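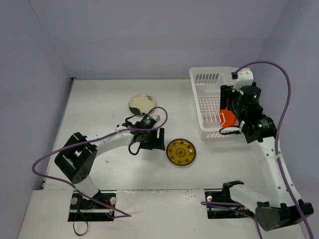 Does a paler wall reduce the use of desk lamps in a shared workroom? In the rooms studied, lamps were switched on less often after the walls were repainted in a pale colour, and the change was clearest in rooms that received little daylight.

4. Wall colour and lamp use

4.1 Rooms and procedure

The rooms were in the Stuvside and Wevby buildings, both of which were put up as offices and later divided into smaller workrooms. Stuvside is the deeper of the two, and the rooms on its inner side borrow most of their daylight from the corridor. Wevby has windows along its whole length, although those on the ground floor are shaded by a boundary wall for much of the afternoon.

All rooms had the same ceiling lights, left at a fixed setting throughout. Desk lamps were supplied by Stollix and could be switched on or off by the person at the desk. Each lamp was fitted with a small meter on its plug that recorded the time of switching. The people using the rooms had been told that electricity use was being measured. They had not been told that the walls were of interest.

The original wall colour was a mid brown in Stuvside and a dull green in Wevby. Both were repainted in pale matt shades with a slight grey or lavender cast, chosen from the Wiriya range. Pure white was ruled out in the pilot because of complaints of glare on bright mornings. Desk surfaces were left as they were. The readings before repainting ended in January and those after it were taken under matching sky conditions as far as the weather allowed.

Light falling on the desk was measured at the middle of the surface and at its rear edge, where the contribution of the wall behind should be greatest. The meter was laid flat, and the reading was taken after the observer had stepped back from the desk. Rooms with blinds were measured with the blinds fully raised.

Figure 3. White tabletop with pale lavender-grey walls on three sides.

4.2 Results

The rear-edge reading rose in every room after repainting. In the inner rooms at Stuvside it almost doubled. The reading at the middle of the desk rose by less, and in the upper rooms at Wevby the rise was within the error of the meter.

Lamp use followed the same order. In the inner Stuvside rooms, lamps that had been on for most of the working day were commonly left off until late afternoon. In the upper Wevby rooms the pattern before and after was much the same, with lamps switched on near dusk. The shaded ground floor rooms fell between these cases.

Two rooms did not fit. In one, tall shelving covered most of the repainted wall, and the lamp record did not change. In the other, the lamp was used more after repainting than before. The desk in that room had been turned to face the window part way through the work, and its readings are left out of the comparison that follows.

4.3 Comparison with the enclosure model

The model set out in Section 2 treats the desk as a flat surface joined to a rear wall and two side walls along straight edges, as in the arrangement of Figure 3. It gave a fair account of the rear-edge readings but set the middle reading too high. Most of the error comes from the side walls, which in the real rooms were often broken by a door or a noticeboard. Lowering the side wall reflectance to allow for this brought the middle reading into line at Wevby. At Stuvside a difference remained, and it was larger in the rooms with dark carpet. The floor is not represented in the present form of the model.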